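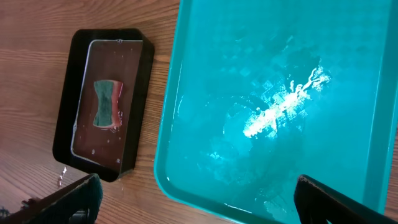 Speaker notes, "Collecting Sponge and Dish Examples"
Anayeli Ponce, Plarnusik

Slide 1. Say who I am and thank Chia-jung for the slot. Twenty minutes, questions at the end. This is a talk about the collecting side. Dwayne covers training after the break, so send model questions his way.

Slide 2. The task. A sponge in a small black tray, a bigger turquoise tray with water in it, two arms. A person drives the arms and we record everything. One full run is one example. Pause on the wrist view. Point out the glare on the water. It moves every time the water does, and we keep those runs in.

Slide 3. Numbers. We recorded 269 runs and kept 200. Most of the rejects were driver mistakes with no recovery. If the driver fumbled and then fixed it, we kept the run and tagged it. Sulastri wrote the tagging rules, one page, link on the last slide.

Slide 4. Drivers. We had 4. Each has a style, and you can see it in the arm paths. We rotated them every hour. Tired drivers get slow, and the model copies slow.

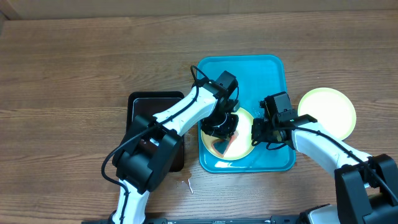

HINDDALE, July

Slide 5. Plates. Same table, same trays. For this part there is a yellow plate on the turquoise tray and a second one on the table to the right. Left gripper is down over the piece on the plate, right gripper looks open next to it. Mention that from the head view the arms hide part of the plate. The wrist views help with that.

Slide 6. What I would change. Write down the water level before each run. Wipe the table on a schedule and log when. Check that all views are saving before the driver sits down (we lost a Wednesday afternoon to this, keep it short). Name the files on the spot.

Slide 7. Sharing. The kept runs go into Droltine once the tags are checked. Ask Sulastri for access. Do not promise a date.

Slide 8. Links and thanks. Sulastri, Dwayne, Aranka Hegedűs for the table time. Leave this one up during questions.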